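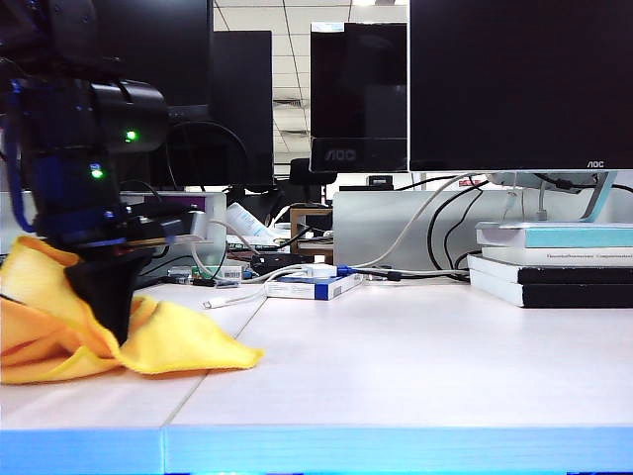
Ticket 858: Draft rankings page shows wrong order for quarterbacks
Opened by: Moataz Bennani. Product: Nosen Scout, web version. Priority: normal. I am the person who keeps the prospect lists for the Pirkwood football blog, and since the last update my quarterback list is not sorted correctly. When I enter the grades for a college quarterback, the total on his own page is right, but in the ranking table he stands in another place. The other positions (running backs, receivers, linemen) look normal.

Steps to get the error
1. Open the list "Quarterbacks, draft eligible".
2. Choose a player and change the grade for arm strength or for footwork.
3. Press Save and go back to the list.
4. The player moves, but to a wrong row.

What I expect: the player with the highest total is first.
What I get: a player with 671 points stands above a player with 858 points.

Already tried
- Log out and log in again. No change.
- Another browser. No change.
- Delete one player and enter him again. He came back in the same wrong row.
- Export to a spreadsheet. The totals in the file are correct, and if I sort there, the order is correct too.

Reply from Kettani Support
Thank you for the clear report. Could you please tell us two things. First, do you use the standard grading form or your own form? Second, is the box "Adjust for offensive system" marked in the list settings? This box was added in the October update.

Reply from Moataz Bennani
I use my own form. It has 15 categories, and the quarterbacks have one more weight for games played under center. The box you name is marked. I did not mark it myself, or I do not remember that I did. What does it do exactly? The help page has only one sentence about it and I could not understand from this sentence if the adjustment is shown or hidden.

Reply from Kettani Support
The adjustment lowers the sorting value for quarterbacks whose college offense is entered as "spread" or "no huddle". The visible total stays the same. The table sorts by the adjusted value, which is hidden unless you add the column "Adj." to the view. Please remove the mark from the box, save the list and load the page again.

Reply from Moataz Bennani
I did this. The order changed and the first 30 players are now correct. After row 30 it is still mixed. I added the column "Adj." like you wrote, and for the players on the second page it still shows the old values. For the first page the column is empty.

I want to say also, as a remark and not as a complaint, that I don't agree with the idea of the adjustment. A quarterback from a spread offense can have slow feet or he can have fast feet, and I give him a grade for this already in my form. If the program lowers him again, he pays two times for the same thing. Our readers asked why we put the Stullholm quarterback so low after we wrote a very positive report about him, and I had no answer for them.

Reply from Kettani Support
We can repeat the problem with the second page. The new values are written only for the page that is open when you save. Until this is corrected, please do the following:
- Open the list settings and set "Rows per page" to "All".
- Mark the box, save, remove the mark, save again.
- Wait until the small wheel beside the title stops before you close the page.
Your remark about the adjustment was passed to the people who make the grading forms.

Reply from Moataz Bennani
It works with "All". The page needed roughly 15 seconds to load, so please be patient if you have a long list like mine. All quarterbacks are now in the order of their totals, and I compared them with my spreadsheet to be sure. The Stullholm player is in fourth place, where he should be.

One question is left. If I set the rows back to 30, will the old values return?

Reply from Kettani Support
No, the values stay as they are now. They would change only if the box is marked again. We leave this ticket open until the correction for the second page is released.

Status: workaround given, waiting for release.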